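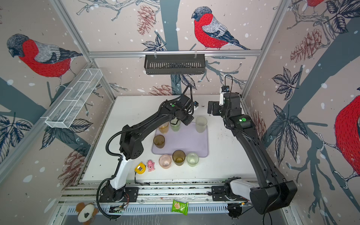
Home | Openings | Deals | People | Subscribe

Wustard wants franchisees. Should they want Wustard?

2 min read

Wustard, the sandwich chain with 14 company-run shops, says it will start selling franchises in June and wants 52 locations under contract before it slows down. I have read the pitch deck twice and still can't find what a shop earns after rent.

What the deck does give is average daily sales at the busiest shop, and a floor plan of 800 square feet that supposedly fits any strip mall. Mutua Mwakyusa, hired to run franchising, told me full numbers come "at the disclosure stage." Fine. That's the law, and it's late in the courtship.

Rawan Nasrallah, who owned two Brina bakery franchises and sold both, had one question: who picks the bread supplier, and who keeps the rebate? Wustard's answer was that supply terms are "still being finalized."

Maybe they will be good terms. I'd wait to see them before signing a lease.

Ese Tamuno

Contact the newsletter | © Wosora | Back to top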